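Subject: Re: [hand-build] thumb boot and where to put the wrist camera
From: Ustyna Romaniuk
Date: 31 Oct 2021

Hello all,

Sorry to have gone quiet since the message below. We've had the decorators in, and the bench was under a dust sheet with everything I own piled on top of it.

On 15 March the Cluver builder wrote:
> I'm still fighting the rubber on the thumb. Every time I close
> the hand the sleeve rides up and I lose the last bit of travel.
> Did you go with a plain tube or something with folds in it? And
> does your wrist camera see the fingers at all, or only the palm?
> Mine is mounted so close that I get a lovely view of nothing.

Folds, very much folds! I began with a plain tube, as you did, and it behaved exactly as you say. It bunched at the top and then it wouldn't come back down unless I pulled it by hand, and after an evening of that I was ready to throw the whole thing in the canal. The chap who runs the Vamura stall at the Devton swap meet had a box of old bellows, and he let me have 2 of them for next to nothing. I trimmed the better one so that the folds sit up near the palm and the smooth part tapers down over the top of the thumb. It still drags a little in the cold (my shed is not a warm place) but I get the full travel now, and that's good enough for me.

Do warm the rubber before you stretch it on. I leave mine in a bowl of hot tap water for 10 minutes and dry it well. A dab of washing-up liquid helps too, though you'll be wiping it off the metal for days.

As for the camera, I moved it back along the wrist by 15 mm and turned it slightly towards the thumb. The housing still takes up a great lump of the view, and I've stopped minding. What I wanted was to see all the fingertips when the hand is pointing down, and I can. The thing I haven't solved is shine. Anything glossy lying on the bench throws the lights straight back, and my little Stasiv tracking script takes every bright dot for something worth following. It once spent a whole tea break devotedly chasing a lamp. I've tried turning the exposure down, but then the dark parts of the hand vanish altogether and I can't tell where the palm stops.

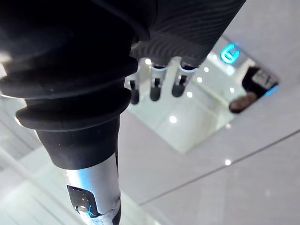
Wrist camera view, fingers down over a shiny panel. Bellows and sleeve on the left, and plenty of reflected lights.

If anyone has had luck with a polarising filter on a lens that small, I'd love to hear how you held it on. I have a sheet of the film in a drawer and I'm thinking of a ring of card and some tape, at least until I know whether it's worth printing something nicer.

I still have the second bellows, by the way. It has a small nick at one end but you'd be cutting that bit off anyway, so send me your address and it's yours.

All the best,
Ustyna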